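September, late, kitchen light still on

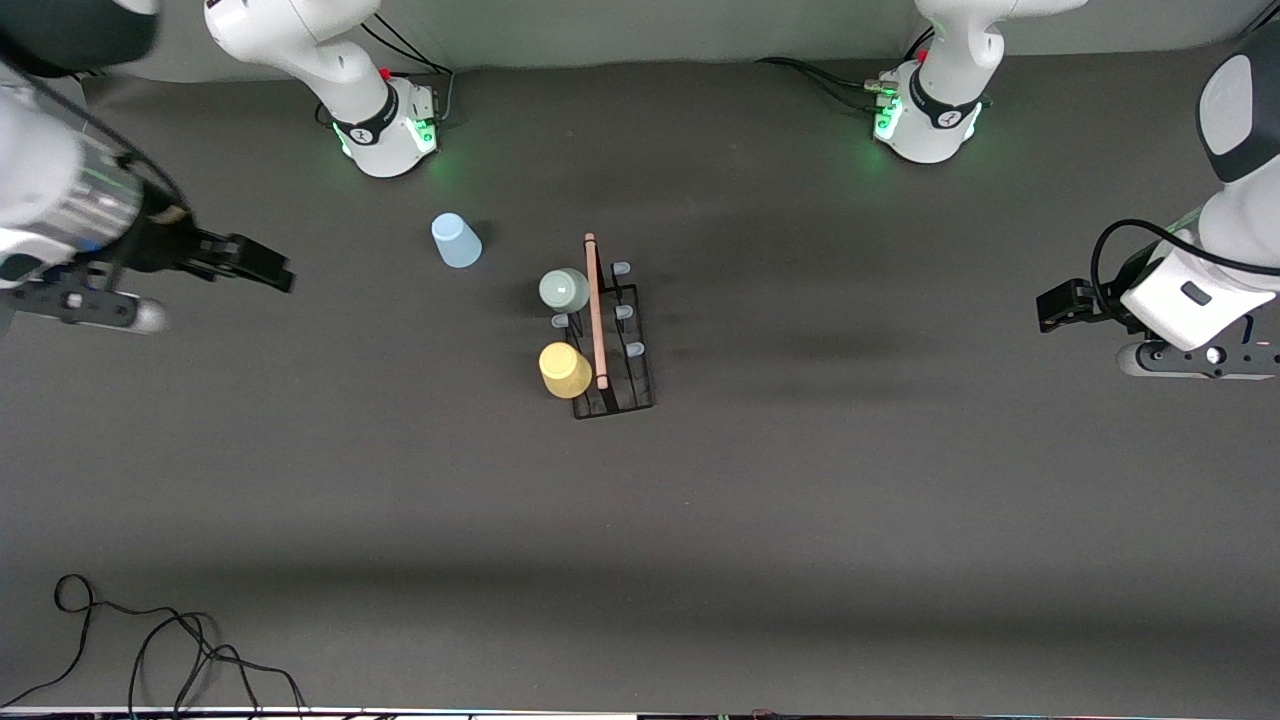
Cup rack, third layout. Yellow and green on, blue one still to go.

So the arms have a job now! After all those evenings of waving at each other across the table they are officially on dish duty, and I spent the whole session out at the Ameldale workshop fussing over one little wire rack. Rigoberto wanted to start with plates (of course he did) and Leidy and I outvoted him. Cups are forgiving. You can drop a plastic cup 200 times and all you lose is your patience.

The wooden rod down the middle of the rack was Leidy's idea and I'm still not sold on it. She wants something long and thin in there so the grippers have to deal with a thing that isn't a cup. Fine, but it lies at a slant and I keep thinking it's going to roll. I wrote "shorter rod???" on the whiteboard and she wrote "no" under it.

The pegs I like a lot. Pale blue, easy to spot, and I can tell from across the room whether a cup is near one. I do want to try moving the one on the left, though. Rigoberto says leave it alone until we've got 11 clean runs in a row, and our best so far is 3, so I guess I'm leaving it alone for a while.

Things I have to do before next time:
Tidy the cables in the front corner, they're in a knot again.
Slow the right arm down on the way in. It comes swinging across like it's late for a bus.
Ask Amparo if she still has the box of spare fingertips from the Gruvon order.
Save tonight's settings under a real name, since "test428" means nothing to me already.

We got talking about shadows too. There's a wide dark band across the table and I wonder if we should move the lamp, but then every position we've saved with the camera looks different and I'd be starting over. Leidy says try it anyway. I'm too tired to argue with her on paper.

Ate cold noodles standing up at ten. Mom called, forgot to call her back. Tomorrow, first thing, the blue cup.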